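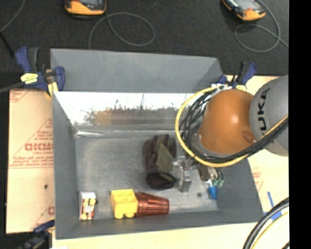 Soo-ah Noh wrote to me after my last post to say that I was wrong about the second Hekberg record, that it was recorded live in one room and I ought to be ashamed of calling it "stitched together." She said the drums bleed into the vocal mic all the way through "Mindport" and that anybody with a decent pair of headphones could hear it. She also said she liked the rest of the post, so I'm choosing to lead with that.

Well, I went back and listened, Soo-ah, and you're right. I had the kitchen speaker on the first time and I was making soup. There is a snare drum rattling away behind every word of that song, and once you've heard it you can't stop hearing it. I take back "stitched together." I don't take back what I said about the organ, which still sounds to me like somebody leaning on it by accident.

All this sent me off on a proper Hekberg week, and I thought I'd write down some of it while it's fresh. I've owned the first album for years, the one called Kernel, and I'd got into the habit of playing side one and then wandering off. Side two has the long song, the one that starts with just the accordion and a man breathing. I used to find it dreary. This time I let it run while I was folding towels and by the end I was standing there with the same towel in my hands, not folding anything. It's a lovely slow tune, and when the cello comes in underneath, very low, it feels like someone putting a coat around your shoulders.

The accordion is played by Căpraru, no first name given on the sleeve, and I wish I could tell you more. The notes on my copy are mostly lyrics, printed in a pale green that my eyes can't manage anymore. As far as I can make out, Căpraru plays on 4 of the songs on Kernel and then on only 3 of the songs on the second one, and I think the second record misses that sound badly. There's a wheeze to it that keeps the pretty songs from getting too pretty. My grandmother had a neighbor who played one on the back steps in summer, always the same two waltzes, and I suppose I'm an easy mark for anything that brings that back.

Arlo Dunleavy lent me the tour recording, the one they sold at shows and hardly anywhere else. His copy is numbered by hand on the back, 77 out of 1,633, and he made me promise to keep it away from the cat. I've been very careful – it lives on top of the bookcase and I wash my hands before I touch it. The sound is rougher than the studio albums and the crowd talks through the quiet parts, which would normally drive me up the wall. But there's a moment in the middle where the singer forgets the second verse of "Mindport" and the whole front row sings it to her, all out of tune, and you can hear her laughing off the mic. I've played that bit more times than I'd like to admit.

Since we're on the subject, I should say something about the singing, which I skipped completely last time and which two of you grumbled about. She has a plain voice. I mean that kindly. She doesn't swoop or sigh, she just sets the words down one after another like she's reading you a letter, and then every so often she holds a note a little longer than you expected and it gets you right in the throat. On the first album she sounds shy. By the tour recording she's bossing everybody around, calling out chord changes and telling the drummer to slow down, and I like her even better.

If you're new to them, I'd start with Kernel and I'd start with side two, towels optional. Then the tour recording if you can find somebody as trusting as Arlo. The second album I'd leave for a rainy afternoon in April or so, with headphones, as instructed. The last song on that one has grown on me too, though I still lose patience with the fade, it goes on and on and you keep getting up to turn the record over and having to sit back down.

Next time I was going to write about the box of 45s from my aunt's garage, but half of them are warped and I haven't got through the rest yet. A few are polkas. One has no label at all and seems to be a man explaining how to tune a banjo, and I've listened to it twice, and I don't own a banjo.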